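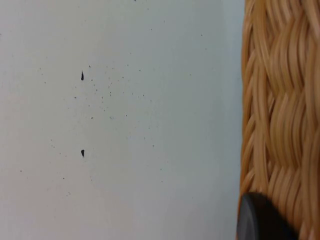
Wrist camera, left of the basket. Specks on the table top.

Reading time: 4 minutes

List: Fladetbridge Shared Workshop – robotics bench
Subject: Re: Two-arm bench, basket edge and stray detections
From: Stamatia Antoniadis
Date: 1 August 2025

Hi all,

Replying to Thodoris below, with pictures from the wrist camera. I've left his message in full because a few people joined the list after he sent it.

> From: Thodoris Triantafyllou
>
> I had the bench for the evening and ran the Gerix script from the start, with the threshold at 160 as we left it. Two things.
>
> First, the blob finder keeps reporting objects on bare table, always to the left of the basket. I turned the ceiling light off and on and it made no difference. I thought it was noise in the sensor but the spots stay put on the table when the arm moves, so it can't be.
>
> Second, the finger caught the rim of the basket on the way down. It didn't tip, but it slid, and after that every place position was out. Do we want a different container? There's a plastic tub in the Gurska cupboard that has straight sides.
>
> I also think the black arm is parked too close. I'd like to move its rest position before somebody runs both at once.
>
> Thodoris

On the stray detections: you were right that it isn't the sensor. There are two larger dark specks, one well above the other in the picture, and a lot of fine dots spread between them and toward the basket. At 160 the finder takes the two big ones as objects and now and then joins a patch of the fine ones into a third. I don't know what the specks are. I haven't tried to clean them off yet, and I'd ask that you leave them for the moment, as they make a good test.

What I did was add a minimum area of 60 pixels before anything is passed to the planner. With that in, the log from last night has 1027 camera frames and no false picks. I then tried the threshold on its own, without the area check, and had to bring it so low that it began losing the shaded side of the blue cube. So the area check stays and the threshold goes back to 160. Both are in the config file now, near the top, with a comment.

The weave is a separate matter. The strands are shiny enough that the ridges catch the light, and close up the camera can't hold focus on them. The edge finder gives a different line for the basket wall nearly every time. I've stopped using it there. The script now takes the basket position from the taped corner marks we measured in December, and only uses the camera for the cube.

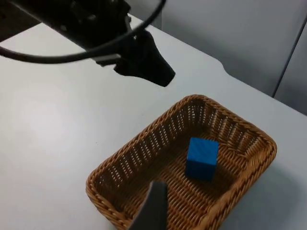

Blue cube in the basket, black arm hanging over the far side.

On the rim: I'd rather keep the basket. The tub would be easier, but the basket is shallow and the walls slope, and if we can place into that we can place into most things. The finger was coming in low and at an angle. I've raised the approach height to 235 mm and made the last part of the move straight down. Please check the height on your own laptop if you have a local copy of the script, because the old value was typed in two places and I only found the second one by accident.

On the black arm, I agree. Its gripper hangs more or less above the far rim, and the cable makes a big loop right beside it. The loop bothers me more than the arm does. Osman clips would hold it along the upper section and I think there's a bag of them in the second drawer. If you're in before me, go ahead and fit them, but leave enough slack at the wrist for a full turn each way. I'd move the rest position back toward the left corner of the table and keep the shoulder where it is. The notched side of the table needs to stay clear.

Still to do:

- Clip the cable, then run the black arm through its range by hand with the power off.
- New rest position, saved under a new name so the old one is still there if we need it.
- Place test with the cube turned to odd angles. I've only done it square so far.
- Someone with steadier hands than mine to redo the tape marks. One has started to lift.

The charcoal finger is holding up well. I'd expected to print another by now, but the tip is still square and the colour hides the scuffs.

I'm at the bench again tomorrow after dinner. Thodoris, if you want to do the rest position together, bring the long hex key – the short one won't reach the base bolts.

Stamatia

3 replies | 2 shares

Recent on this list:
Gripper finger files, revised
Who has the bench power supply?
Gerix script – where the config file lives
Labelling the Gurska cupboard
Re: Re: Cable clips, sizes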